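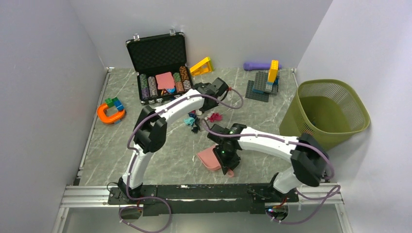 How a robot decides what to do next

A robot arm has motors, joints and a gripper. None of these parts can choose anything. The choosing is done by software, which is a long list of instructions for a computer. The software at the Miltthorpe workshop is called Drelletti. It was written by Régis Brunet and Corentin Rolland, and it has three main jobs.

Job 1: Finding things

A camera sends the computer a picture made of tiny colored dots called pixels. The software sorts the pixels into groups that seem to belong together. A patch of pink might be a dustpan. A patch of green might be a wastebasket or a toy brick, so color is not enough. The software also checks size and shape. It learned to do this from 3,000 practice pictures, each one labeled by a person.

For every object, the software gives a score that says how sure it is. A low score means it should look again.

Job 2: Planning a path

Next, the software works out how the gripper can reach the object. A straight line is often a bad path. With two arms over the same floor, one elbow could hit the other arm, or knock over a tower of bricks. The planner tries 159 paths inside the computer before a motor turns. It throws away any path that causes a bump, then picks the shortest one left.

Job 3: Staying on the path

This part is called control. Each joint has a sensor that measures its angle. The control program compares the measured angle with the planned angle. The difference is called the error. If the error is big, the motor gets a bigger push. If it is small, the push is small. The check is repeated 959 times each second.

Try it

Put a cup on a table and ask a friend to close their eyes. Guide their hand to the cup using only "left," "right," "forward," "back" and "stop." Give one word at a time. Count the words. If it took more than 15, plan a shorter path and try again.

Words to know

Pixel: one dot in a digital picture.
Planner: the program that picks a path.
Error: how far a joint is from where it should be.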